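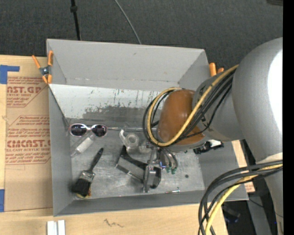
In the last post I said I'd write up the pick cell fault once I understood it. I understand most of it now, so here goes.

The short version is that the arm pushed down on an item it should have stopped above, and kept pushing. The safety limit we thought was on was set to a value that made it useless.

It happened in November, at the end of an afternoon run. The job was plain bin clearing: mixed household items, pick one, move it out, repeat. We were on pick 11 when the gripper came down, touched something and didn't stop. The wrist flexed, the bin slid a little toward the operator side and the item under the finger cracked. Lindiwe Nkuna was closest and hit the stop. No one was hurt and nobody had a hand in the bin, but she had been reaching in between picks earlier that day, and so had I.

I first blamed the depth data. Clear plastic has given us bad heights before, and a tape dispenser is about the worst thing you can hand a depth camera. So I went through the saved height maps for the run. The target height was wrong, but only by 11 mm, and an error that size should have ended in a contact stop and a retry. We get those all the time and the log is full of them.

Next I looked at the contact threshold. It lives in the Stetus config file, and it is supposed to be 50 newtons for this gripper. It was 200. That is the default, and it came back when we updated Stetus the week before. The update renamed the setting, our file still had the old name, and the loader skips names it doesn't know without printing anything. Everything ran fine because most picks never get near either number.

The retries in the log had thrown me off. Those come from the Cabrera motion planner, which watches position error, and they have nothing to do with the force limit. I had been reading them as proof that the limit worked.

What we changed:

The loader now refuses to start if it finds a name it doesn't know. This took ten minutes to write.

At startup the arm presses on a load cell and has to stop below the limit before it will accept a job.

No hands in the bin unless the arm is parked and the stop is in. This was already the rule – we had gotten lazy about it.

I also went over the bin clamps and the cable loop at the wrist. The clamps hold the bin fine for normal contact. They won't hold it against 200 newtons, and I don't think they should.

One thing is still open. The stop button log shows a longer delay than I expected between the press and the brakes coming on. It may only be how Flelov timestamps the event. I've asked them for the details and will post the answer when I have it.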